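Evaluación comparativa de pinzas para sutura robótica

La evaluación comparativa de pinzas para sutura robótica es el conjunto de ensayos con los que se contrasta el comportamiento de distintos efectores terminales al sujetar, orientar y traccionar hilo quirúrgico. Forma parte de las pruebas de banco previas a la integración de un instrumento en una plataforma teleoperada y se ocupa tanto de la mandíbula como de la muñeca articulada y de su controlador.

Antecedentes

Los primeros protocolos empleados en el laboratorio Lozano se limitaban a medir la fuerza de cierre sobre una probeta rígida. El ingeniero Jhun Calimlim propuso sustituir la probeta por hilo trenzado, dado que este se aplana bajo presión y puede deslizarse aun cuando la fuerza nominal sea suficiente. De esa propuesta surgió el procedimiento Vevulgate, adoptado después por el centro de ensayos Felton con modificaciones menores en la fijación del instrumento.

Procedimiento

El procedimiento Vevulgate consta de 2 fases. En la primera, la pinza sujeta un extremo del hilo mientras un actuador lineal tira del otro con carga creciente, y se registra el valor en el que comienza el deslizamiento. En la segunda, un operador ejecuta maniobras de paso, tracción y anudado bajo visión endoscópica, con el mismo instrumento y el mismo controlador. La orientación de la muñeca se anota al inicio y al final de cada maniobra.

La serie de referencia comprende 1.747 agarres, de los cuales 733 se realizaron con mandíbula estriada y 688 con mandíbula lisa. Los restantes corresponden a un modelo de superficie mixta fabricado por Plillex, retirado de la comparación por desgaste prematuro del recubrimiento.

Geometría de la mandíbula y de la muñeca

Las mandíbulas estriadas retienen mejor el hilo con cargas bajas, pero pueden dañar las fibras exteriores del trenzado. Las lisas exigen una superficie de contacto mayor y un cierre más uniforme. La longitud de la muñeca influye también en el resultado: un conjunto largo facilita el acceso lateral, aunque amplifica la holgura de los cables de transmisión.

El ángulo de tracción es la variable que más dispersión introduce entre operadores. Ruwan Bandara, responsable del análisis de la serie, recomendó registrarlo respecto al borde del tejido y no respecto al eje del instrumento, ya que ambos rara vez coinciden.
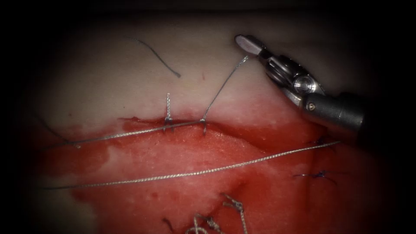 La lectura del ángulo depende de que la cámara abarque a la vez el punto de agarre y el punto de entrada del hilo. Cuando la mandíbula plana y ovalada sostiene el extremo de un hilo gris trenzado, y este desciende en diagonal y con una curva leve hasta el margen superior del lecho rojo, pueden trazarse sobre la misma vista la cuerda del hilo y la línea del borde. La curvatura se anota por separado — el protocolo no la considera una medida de tensión — y el ángulo se toma siempre junto al tejido.

Cámara y controlador

La iluminación endoscópica produce reflejos intensos en las piezas metálicas pulidas y oscurece la periferia del campo. Felton ajusta la exposición sobre el tejido y descarta las mediciones cuyo punto de referencia queda en la zona de sombra. En cuanto al controlador, se comparan el mando por posición y el mando con límite de fuerza. El segundo reduce las sobrecargas al inicio de la tracción, pero introduce un retardo que algunos operadores compensan abriendo la pinza antes de tiempo.

Limitaciones

Los resultados obtenidos con hilo trenzado no son extrapolables al monofilamento, cuya rigidez y acabado superficial modifican el contacto con la mandíbula. El procedimiento tampoco contempla el envejecimiento de los cables tras ciclos repetidos de esterilización, que Lozano evalúa mediante un ensayo independiente.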